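Wrist Faults on the Two-Arm Stations: Frequently Asked Questions

Mistau Bench Automation -- Corside Laboratory

What happened in May?

During an unattended run on a Sunday, the left arm of one station lost position at the wrist and closed its gripper short of the target. The controller reported a normal cycle. The fault was found 30 cycles later, when an operator reviewed the log. No person was injured.

Which tasks are affected?

The notice applies to all cup-and-dish transfers, in which one arm handles a small cup and the other arm holds a standby position. Stations running other programs may remain in service.

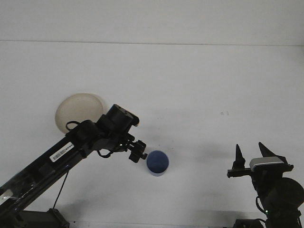
What was the cause?

The Kikent service office traced the fault to a wrist cable that had worn at its connector. The signal dropped for brief periods, and the controller filled in the missing readings with the last good value. The arm therefore continued to move when it should have stopped.

Why did the emergency stop not engage?

The stop circuit responds to excess force and to the stop button. A false position reading triggers neither. Firmware release 4 adds a check that halts both arms when wrist readings are missing.

May I keep using my station before the update?

Yes, under supervision only. Keep hands clear of both arms whenever power is on, including the arm that is not moving -- a standby arm is still live.

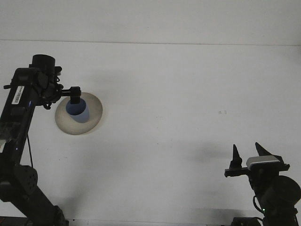
How often should the wrist cable be inspected?

Every 500 cycles until the update is installed, and every 1,000 cycles after that. Switch off both arms before touching any cable or connector.

What should I do if an arm stops in mid-task?

Press the stop button and leave the gripper closed or open as it is. Do not pull an object from the fingers by hand while power is on. Save the log before restarting.

Where do I send a fault report?

Reports and worn cables go to the Huenchumán depot. Include the station number and the saved log.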